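Grimside Allotment Association: minutes of the meeting held 9/10/19 in the Pallbridge Road hall 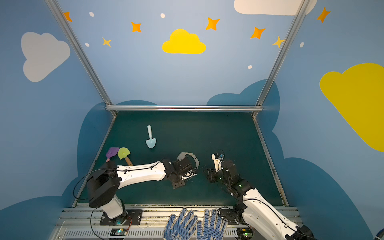 *Two arms over the green tabletop, blue walls with clouds and stars behind.*

**1. Last minutes.** Agreed, though one member asked why the April leak was put down as "resolved" when the path by the lower gate is still soft underfoot.

**2. Water.** The quote from Ituston for a new standpipe and trench came to £1,620. The chair read it out twice. It gives no depth for the trench and no length of pipe, and "making good" is not explained. Several plot holders doubted that the pressure would reach the top plots at all. The secretary is to ask for a written breakdown. No money to be paid until it has been seen.

**3. Compost.** Parisi have again offered a bulk load and say it will cut watering by 80 per cent. The meeting would like to know how they measured this. A member who used it last year said her beans looked the same as everyone else's. Offer left on the table.

**4. Waiting list.** Stands at 14. It was claimed that most of these people have moved away or lost interest. The secretary will write to all of them before anyone is struck off.

**5. Rents.** A rise of £2 a plot was put forward to build up a repair fund. Asked what the last repair fund was spent on, the chair said the books would be brought next time. Vote put off until then.

**6. Any other business.** Bonfires: same complaint, same reply. The shed key is still missing.

Meeting closed at nine.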